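Home | Kitchen | Laundry | Workshop | Garage | Search

Bullwood Home Notes uses cookies to remember your settings. By continuing to use this site you accept them. OK | Read more

Caring for rubber and plastic parts around the house and shop

June 9, 2019

Rubber feet, grip pads, door seals and soft plastic handles fail earlier than the metal they are attached to. Most of the damage comes from heat, oil, sunlight and the wrong cleaner. The notes below cover routine cleaning and storage. They do not cover food-grade silicone, which can go through the dishwasher.

Cleaning

Use lukewarm water with a few drops of plain dish soap. Wipe with a soft cloth, rinse with a second cloth and leave the part to air dry out of direct sun. Textured surfaces hold grease in the low spots of the pattern, and a flat cloth will pass over it. Use a soft nylon brush in small circles, then wipe again. An old toothbrush is adequate. Wire brushes and green scouring pads leave scratches that collect more dirt.

Do not use acetone, paint thinner or gasoline on any soft part. Rubbing alcohol is acceptable on most hard plastics for a quick wipe, but repeated use dries out natural rubber. Test on a hidden area first.

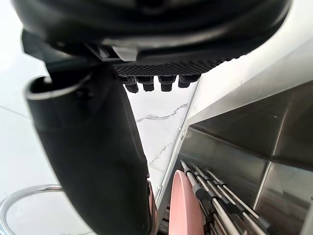
Fine diamond or mesh texture on a black grip pad.

Sticky surfaces

Soft-touch coatings on older tool handles and kitchen gadgets often turn tacky with age. Soap will not correct this, as the coating itself is breaking down. A paste of baking soda and water, rubbed on with a damp cloth and rinsed off, takes away the loose layer. Two or three passes are normal. The handle will be smoother and less grippy afterward. If it slips in the hand, wrap it with cloth tape.

Rubber feet and bumpers

Check the feet on mixers, bench grinders and cutting boards twice a year; we do ours in November and again in spring. Press each foot with a thumbnail. Sound rubber springs back. If the mark stays or fine cracks open, replace the full set so that the appliance sits level. Push-in feet go in more easily with a little soapy water. Never use oil for this.

Storage

Keep spare seals and belts flat in a closed bag, away from motors and furnaces. Do not hang them on nails. A cupboard that goes over 114 degrees Fahrenheit in summer, such as one in an attic or a metal shed, is too hot for long storage. Talc keeps stacked rubber sheets from sticking together. Label the bag with the part name and the year of purchase.

Related: Sheet 1470, Freezer door seals. Sheet 1653, Drill press belts.

Newsletter: enter your email address to receive new sheets. Unsubscribe at any time.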